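When a Robot's Camera Is Blocked

Grade level: 3 to 5
Reading time: a few minutes
Last updated: 18/04/2026

Many robots use cameras to find things. A sorting robot has to know where a box is before it can pick it up. It has to know where the shelf is before it can put the box down. If the camera can't see, the robot doesn't have the facts it needs.

This page is about a fault that happened at the Gramero parts warehouse in Plondmont in February. Nobody was hurt. The people who work there wrote down what went wrong, and the story is a good way to learn how robots are kept safe.

What the robot does

The robot at Gramero is an arm that is bolted to the floor. It is called a Widura arm. Its job is to take small boxes out of a big bin and set them on a moving belt. On a normal day it moves 240 boxes in an hour.

The arm doesn't have eyes. It has 2 cameras. One is on the arm, close to the gripper. The other is fixed in one place and looks at the work area. A computer takes the pictures from both cameras and works out where the next box is. Then it tells the arm how to move.

What went wrong

One morning the arm began to miss. It reached into the bin and closed its gripper on air. It tried again and missed again. Then it touched the side of the bin, and a sensor in the arm felt the bump and stopped the motors.

A red light came on. A worker pressed the stop button as well, which is the rule at Gramero even when the arm has already stopped by itself. Then the workers looked at what the fixed camera was sending to the computer.

A camera that is working well sends a picture with edges in it. There are corners, lines, and shapes. The computer looks for those. When something is very close to the lens, the edges go away and most of the picture turns into one soft color.
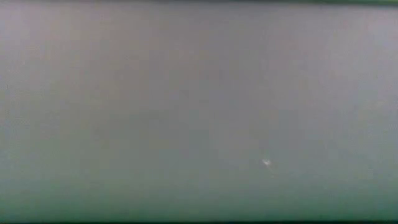
Yazıcı asked why the computer didn't just stop the arm the moment the picture went gray, and said a person would never keep reaching for a box with their eyes covered.

It is a fair question. A person knows when their eyes are covered. A computer only knows what it has been told to check. To a computer, a picture is a long list of numbers. Gray numbers are still numbers. The Gramero computer had been told to stop if no picture came in at all. A picture was coming in, so it kept going.

It also had one good camera left, the one on the arm. That camera could see boxes, but it couldn't tell very well how far away they were. That is why the arm kept reaching to the wrong spot.

Even a tiny mark can matter. Look for the small white speck in all that gray. A computer that searches for bright spots or sharp changes might pick out a speck like that and treat it as something real.

How it was fixed

First the power to the arm was switched off and locked. Locking means putting a real padlock on the switch, so that no one can turn the arm on while somebody is standing next to it.

Next the workers cleared the space in front of the fixed camera and wiped the lens with a soft cloth. They ran the arm slowly with an empty bin. Then they gave it 100 boxes to move at low speed. After that came a longer test of 500 boxes at full speed, with no misses.

The last job was to change the computer's rules. Now it checks each picture for edges. If there are too few, the arm stops and a message says "Camera view blocked." The arm won't start again until a person has looked at the camera and pressed a reset button outside the fence.

Try it yourself

You need a tablet or phone with a camera, and a grown-up's permission to use it.

1. Put a toy on a table and point the camera at it.
2. Slowly bring a sheet of gray or white paper toward the lens.
3. Stop when you can't see the toy on the screen.
4. Write down what you can still see. Is the screen the same color all over? Are some parts lighter or darker?
5. Make up a rule that would help a robot know its camera is blocked. Test your rule on a plain wall. Does it still work?

Step 5 is the hard one. A plain wall doesn't have many edges either – so a robot that looks at a wall might think its camera is covered.

Words to know

Fault: something in a machine that isn't working the way it should.
Gripper: the part of a robot arm that holds things.
Lens: the clear part at the front of a camera that light goes through.
Sensor: a part that measures something, such as light, heat, or a push.
Reset: to set a machine back so that it is ready to start again.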